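Ticket: Divider panel and cable tidy, Custcombe room
Opened: 2019-12-01
Status: Open, waiting on parts
Site: Greramden

Problem as reported: the lamp and charger on the far side of the gray fabric divider cut out whenever someone bumps the panel. They come back after a wiggle at the floor end, then go again later in the day.

Update 1
Great one to dig into! I started with the outlet, and it's fine – a desk fan ran off it for the whole of lunch without a hiccup. Swapped the bulb as well, no change. So my money is on the cables down by the divider. They've been let run wherever they like, and it's a real nest of thin black leads on the concrete.

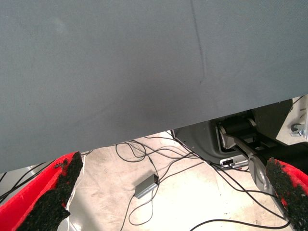 Update 2
I want every lead traced and labeled at both ends before anything moves. Unplug first, then lift the divider clear (please don't drag it, the fabric marks so easily). Once the loops are out we can see which lead is taking the knock. If it's a loose plug we just replace that lead and we're done, which would be lovely.

Update 3
Labels are printed! I also asked Vanton for 6 hook-and-loop ties and 2 lengths of floor cover, the low kind that a chair can roll over. The Somogyi room got the same cover last January and it has been a joy ever since – no snags, and sweeping is so much quicker.

Still to do: trace and label, tie up the slack, lay the cover, put the divider back and give it 3 good nudges with the lamp on. Leaving this open until the parts arrive.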